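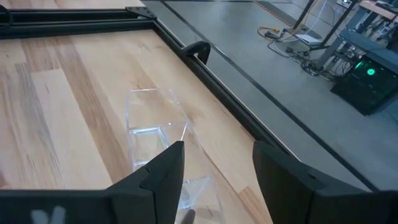

3. The Clear Tray on the Wood Table

We picked the see-through organizer for the desk part of our project, and I'm so glad we did! The wood grain shows right through the base and walls, so you still get to enjoy the tabletop — all those cream, honey and brown planks — even with a tray sitting on it. It's long and narrow, with a wide compartment at one end and a smaller rectangular one next to it.

Wanting Kong and I asked 40 students in our dorm, Haslow, where they keep pens, clips and chargers. Only 2 of them used a divided tray, and 20 said "in a pile." (One of those was me.)

Our rule was simple: long things go in the wide end, tiny things go in the small compartment, and anything left over needs a home somewhere else. Wanting wanted labels, but I talked her out of it because you can see what's inside anyway.

Our advisor, Halyna Bondarchuk, asked how the tray would hold up in a shared study room, where people borrow things all day. Great question, and we want to try it there in January. We'd also like to compare it with a deeper one.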